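The Last Bus to Vileck

My grandmother kept the bus timetable for Vileck pinned up beside the stove, although she had not ridden that bus in years and the paper had gone the color of weak tea. It left at 6 in the evening from the square in Taden, across from the bakery, and she would look up at the clock every night a little before then and say, to the soup or to me, whichever was closer, "They'll be getting on now."

I was a child who liked a thing explained, and so one September, when I was staying with her while my parents painted our apartment, I asked who was getting on. She wiped her hands and thought about it for a good long while, and then she told me there was a man who carried a clock under his arm, and two sisters who weren't speaking, and a goose in a basket that belonged to the driver. She had ridden with them for 11 winters when she worked at the button factory, you see, and in her mind they had never gotten off.

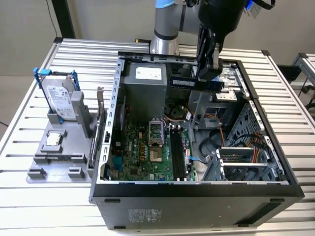
After that I asked for the bus every evening, the way other children ask for a story, and she gave it to me in pieces while the potatoes boiled. The sisters made up over a shared umbrella. The man with the clock finally got it mended, and it chimed all the way up the hill. The goose, I'm glad to say, lived to be very old and very rude.

I was 49 when I took that bus myself. It's a newer one now, with heating, and it was almost empty, just me and a boy asleep against his schoolbag and a woman holding a cake box level on her knees with both hands. I took a seat near the back. The bakery lights slid past the window, and I looked at my watch, and somewhere behind us in Taden, in a kitchen that belongs to other people now, it was time for the soup.

"Cold out," said the woman with the cake.

I said it was, and moved my bag so she could set the box down on the seat between us.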